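双腕ポリシー、チャンクの継ぎ目で手首が「考え直す」件
制御・ソフトウェア板 > 模倣学習

nukadoko_rt
カゴと袋の双腕タスクです。推論をViranexのポリシーサーバーに移してから、動作の途中で両腕がそろって一瞬ためらうようになりました。人間なら冷蔵庫の前でよくやる動きですが、ロボットには教えた覚えがありません。

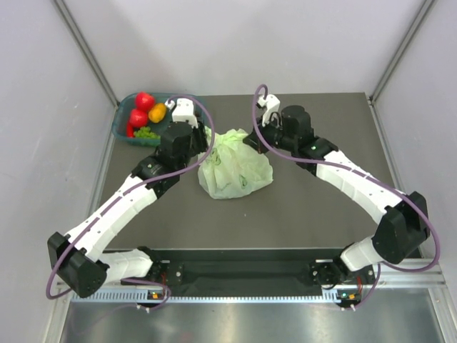

mokume8
チャンク長と制御周期、あと推論にかかってる時間を書いて。それがないと全員「学習データが悪い」で終わる。

nukadoko_rt
失礼しました。
制御周期 20 Hz
チャンク長 16ステップ
デノイズ 4ステップ
観測を送ってから行動列が返るまで 396 ms
下位の補間とモーター指令はSkosen、干渉チェックはBoonchuです。実行は非同期で、手元のチャンクを流しながら次を投げ、届いたら即座に差し替えています。

toride_no_inu
学習データが悪い。

mokume8
ほら来た。

toride_no_inu
いや真面目に。デモの操作者が袋をつかむ前に毎回ちょっと止まってたら、ポリシーはそれを律儀に覚えるよ。うちのは操作者がくしゃみした箇所まで再現した。

nukadoko_rt
デモは見直しました。止まる場所がデモとは違い、袋に近づくときも離れるときも何もない空中でも、等間隔で止まります。くしゃみにしては規則正しいです。

mokume8
等間隔なら継ぎ目で確定だと思う。
1ステップ50 msで、396割る50は7.92。返ってきたチャンクの先頭は、届いた時点でもう8ステップ前の世界の話をしてる。それを先頭から再生してない?

nukadoko_rt
先頭から再生しています。

mokume8
はい。

nukadoko_rt
いや、以前のローカル推論では先頭からで問題なかったんです。

mokume8
速かったから誤魔化せてただけ。今は800 ms分の計画をもらって、最初の半分は賞味期限が切れてる。腕はいったん過去の姿勢に戻ろうとして、そこからまた現在に追いつく。ためらいに見えるのはそれ。

hiyashi_pid
横から。指令にローパスをかければ消えますよ。カットオフを下げていけば、どこかで必ず静かになります。

mokume8
モーターの電源を切っても静かになるよ。

hiyashi_pid
極端なことを言わないでください。現場では普通にやります。2次のフィルタで位相遅れを見積もっておけば、ぶどうをカゴに入れる程度の速度なら問題ありません。

mokume8
もう8ステップ遅れてるところに、さらに遅れを足すの? 見た目がなめらかな遅刻になるだけでしょ。

hiyashi_pid
遅刻していても、なめらかなら減速機は長持ちします。あなたは減速機を自分で交換したことがありますか。

mokume8
ある。二度と嫌だ。そこは同意する。

nukadoko_rt
先頭を8ステップ捨てて9個目から再生するようにしました。だいぶ良くなりました。ただ、まだ継ぎ目で手首だけ小さく跳ねます。肩と肘はおとなしいです。

yobisute_ok
旧チャンクと新チャンクの重なりを加重平均するのが定番では。新しいほうの重みを少しずつ上げていくやつ。

toride_no_inu
平均は袋でひどい目に遭う。袋の右から行く案と左から行く案があって、平均すると真ん中に突っ込む。どっちの案も正しかったのに。

yobisute_ok
連続する2つのチャンクでそんなに案が割れます?

toride_no_inu
袋がくしゃっとしてると割れる。形が毎回違うし、見る角度でつまみどころが変わるんだよ。パプリカなら割れない。パプリカはいいやつだ。

yobisute_ok
では、旧チャンクの確定済み部分を条件として次の推論に渡す方式はどうでしょう。Danica Todorovaの連載の3回目がその話で、デノイズの途中で頭の部分を旧チャンクに引き寄せ、残りを自由に描かせるというものです。読み物としては長いですが、擬似コードは短いです。

mokume8
あれは良い。ただデノイズが4ステップしかないと引き寄せが効ききらないことがある。ステップを増やすと推論が遅くなって、捨てる量も増える。16しかないチャンクから捨てすぎると、次が届く前に手持ちがなくなる。

nukadoko_rt
ためしに増やしたら、まさに手持ちがなくなって腕が止まりました。今度は正真正銘のためらいでした。

hiyashi_pid
ローパスなら止まりません。

mokume8
しつこい。

kantenyose
手首だけ、というのが引っかかります。ポリシーの出力は関節角ですか、手先の姿勢ですか。

nukadoko_rt
手先姿勢です。位置と、回転はクォータニオンで出して、Skosen側で逆運動学を解いています。

kantenyose
新旧を混ぜるとき、クォータニオンの符号はそろえてありますか。qと-qは同じ向きですが、成分ごとに足すと仲良く打ち消し合います。

nukadoko_rt
yobisute_okさんの案で加重平均を入れたときに、成分ごとに足しました。正規化はしました。

kantenyose
ほぼゼロのベクトルを丁寧に正規化すると、元気な乱数になります。内積が負なら片方を反転してから球面補間してください。

toride_no_inu
平均は嫌いだと言った私が、違う理由で正しかったことになるな。

kantenyose
なりません。

nukadoko_rt
直しました。跳ねの大きいほうが消えました。
残っているのは右手首だけで、ごく小さいものです。Trekikで指令値と実測値を重ねると、左腕は継ぎ目がほとんど分からず、右腕だけ継ぎ目の前後で1ステップぶん段がついています。左右で同じコードなんですが。

mokume8
同じコードでも、同じ時計とは限らない。右腕の関節角のタイムスタンプ、どこで打ってる?

nukadoko_rt
ドライバのスレッドがキューに入れた時刻……だと思っていました。今見たら、左は読み出し直後で、右はキューから取り出した時刻でした。

mokume8
同じコードとは。

nukadoko_rt
右だけ先月、私が「一時的に」書き換えたようです。コメントにそう書いてあります。字面に自信が満ちています。

yobisute_ok
gitは全部覚えてますからね。

kantenyose
それなら、捨てる数を固定の8にするのもやめたほうがいいと思います。推論時間は毎回揺れますし、観測時刻をチャンクに持たせて、届いた時点で現在時刻との差から再生開始位置を計算してください。端数は隣り合う2点の間を補間すれば足ります。今の7.92を8に丸めて満足していると、ネットワークが混んだ時間帯にまたこのスレッドが立ちます。

mokume8
整数で捨てて困ったことはないけどな。補間を入れるとログの突き合わせが面倒になる。ポリシーが出した値と実際に送った値が一致しなくなって、後で誰が悪いのか分からなくなる。

kantenyose
両方ログに残せばいいのでは。

mokume8
ディスクを買ってくれるなら。

kantenyose
14次元の浮動小数点を20 Hzで二重に残したところで、カメラ画像の隣では誤差です。

mokume8
それは、まあ、そう。でもグリッパの開閉は補間しないほうがいいよ。半開きでぶどうをつまみに行く。

kantenyose
グリッパは直近の値を保持、で同意します。

hiyashi_pid
私も同意します。ローパスもグリッパには要りません。

nukadoko_rt
タイムスタンプを左右そろえて、開始位置も時刻差で計算するようにしました。手先位置は線形、回転は球面補間、グリッパは保持です。右手首の段はTrekik上では見えなくなりました。
別の問題として、開始位置の計算を入れたらBoonchuが時々「両腕が近すぎる」と言って新しいチャンクを丸ごと突き返すようになりました。

yobisute_ok
チャンク全体を検査してません? 捨てる予定の先頭も込みで。

nukadoko_rt
込みです。過去の右腕と、現在の左腕がぶつかると言われています。

yobisute_ok
時空を超えた衝突事故。

mokume8
順番を変えて、切り出してから検査。あと、突き返されたときに旧チャンクの残りが尽きるまで何もしない作りだと、最後の指令で固まるから、減速して保持に入る経路を必ず用意しといて。固まるのと保持は別物なので。

toride_no_inu
検査のマージンも見ておくといい。袋を両手で扱うタスクは、近づくのが仕事なんだから。うちは初期値のままやってて、ポリシーが袋に寄るたびに安全層が引き離してた。仲の悪い親戚の間に入る人みたいに。

hiyashi_pid
マージンを詰めるのには反対です。詰めるなら速度上限も一緒に下げてください。

mokume8
珍しくhiyashi_pidに賛成。

nukadoko_rt
検査を切り出しの後に移して、減速から保持への経路も足しました。マージンはまだ触っていません。先に速度上限の設定がどこにあるのか探しています。ポリシーサーバー側とSkosen側に同じ名前の項目があって、値が違います。

kantenyose
どちらが効いているんですか。

nukadoko_rt
起動が遅かったほうです。

mokume8
それ別スレ立てて。そっちのほうが怖い。

nukadoko_rt
立てます。手元の設定を貼れる形に整えるので、今夜になります。
なお弱いローパスをこっそり入れて比べたところ、モーターの音が静かになりました。遅れは増えました。

hiyashi_pid
カットオフはいくつにしましたか。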